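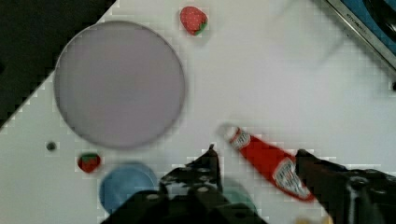
A reader of my September post wrote in to say that her strawberry jam never sets, that she has boiled it until it tastes of toffee, and could I please explain what she's doing wrong before she gives up and buys a jar like a normal person.

Don't give up! Runny strawberry jam is the most common jam trouble there is, and I made pots and pots of it before I got the hang of things. (It's lovely on porridge, by the way, so nothing is wasted.)

The trouble is pectin. Strawberries have very little of it, and the riper they are the less they have, so all those gorgeous squashy ones at the end of the season are the worst for jam. I like a mix, mostly ripe with a handful that are still a bit pale at the shoulders. Frozen ones work too, and in October that's what I use — tip them in straight from the bag.

What you need

759 g hulled strawberries (that's what was left of my bag after the crumble, and it worked so well I've stuck with it)
400 g jam sugar, the kind with pectin already in it
Juice of one large lemon
A small knob of butter

This is a low sugar jam, so it's softer than shop jam and has to live in the fridge.

What to do

Put a couple of saucers in the freezer before you do anything else. I forget this every single time and end up running about with a hot spoon.

Cut the big berries in half, leave the little ones whole, and put the lot in your widest pan with the lemon juice. Wide matters more than deep, as you want the steam to get away quickly. Mine is an old Moser pan from the Brusau flea market and it's a bit dented, but it holds the heat beautifully.

Cook gently until the fruit is soft and the juice is running. Add the sugar and stir over a low heat until you can't feel any grit under the spoon. Only then turn it up — if it boils while the sugar is still grainy you can get crystals later on.

Now boil it hard for 5 minutes. Take the pan off the heat, drop a little jam on a cold saucer, wait a minute and push it with your finger. If it wrinkles, you're there. If it runs back together, boil for two minutes more and test again with the other saucer. My longest ever was 11 minutes, with very wet fruit.

I think this is where the toffee taste comes from. People leave the pan on the heat while they test, and it carries on cooking! Off the heat, always.

Stir in the butter to get rid of the scum, let the jam stand until the fruit stops floating, then ladle it into hot, clean jars. Lids on straight away, and into the fridge once they're cool.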